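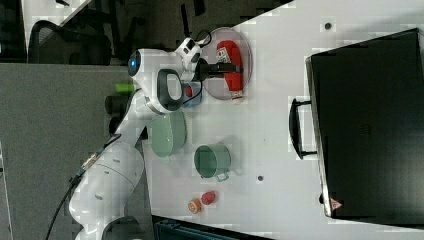

Kitchen table trials at Oltov: first results for two grippers

16 March 2024

The Oltov Centre for Applied Handling has completed the first stage of its comparison of two-fingered grippers for household tasks. The work began in February and covers the Loretti and the Lehtinen gripper, both run with the Setow controller. A full set of results will be issued to member firms when the second stage has ended.

The trials use a table set out with kitchen items and toy food. Among them are a red squeeze bottle, a blue bowl, a green mug, a large plate and a toy banana. The items were selected by the centre's handling group following requests from members, several of whom had asked for tests on light, smooth or awkwardly shaped goods. Earlier work at the centre dealt mainly with cartons and machined parts, and members in the catering and care sectors had found it of limited use to them.

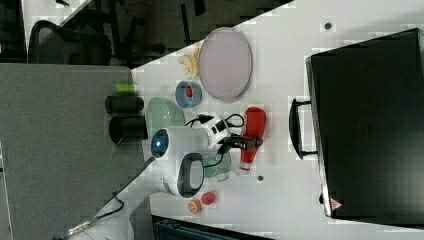

Each gripper was asked to pick up an item, move it to a named place on the table and let it go without knocking over anything nearby. An attempt was recorded as a success only when all of this was done within the time allowed. The Loretti gripper was given 3893 attempts and the Lehtinen gripper 3776. The difference between the two totals reflects a stoppage in the final week, when a worn cable had to be replaced and the controller checked before work could resume.

The two grippers performed at a similar level on the bowl and the mug. The Lehtinen gripper was more reliable with the toy strawberries, where its narrower fingertips were an advantage, and it disturbed neighbouring items less often. The Loretti gripper gave the better results with the bottle lying on its side — a task which both suppliers had identified beforehand as difficult. Neither gripper handled the large plate well when it lay flat, and the centre has asked both suppliers to put forward a change of fingertip before the next stage.

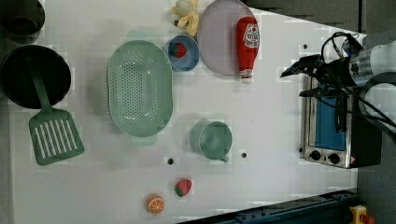 Camera position was also examined. A further 1008 attempts were made to compare a view from directly above the table with a view from the side. The overhead view was the more useful for small items, although the arm itself hid part of the table at certain points in its movement. The side view gave a better idea of height when the gripper approached the toaster oven. The centre has not yet decided whether to recommend one view or a combination of the two, and will consult members on the matter before the test method is settled.

On the controller, the handling group reports that changing from one gripper to the other took longer than planned. The settings for closing force had to be entered again on each occasion, and 3 sessions were repeated after the wrong values had been carried over. Setow has been informed and is preparing a revised settings page, which the centre expects to try out during the second stage.
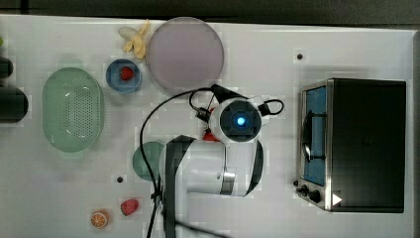
The test table from overhead, with the arm, toaster oven, plate and colander.

The second stage will add the opening and closing of the oven door, together with tasks using the slotted spatula. Member firms wishing to propose further items for the table should write to the handling group at Oltov, giving the size and weight of each item and stating whether a sample can be supplied.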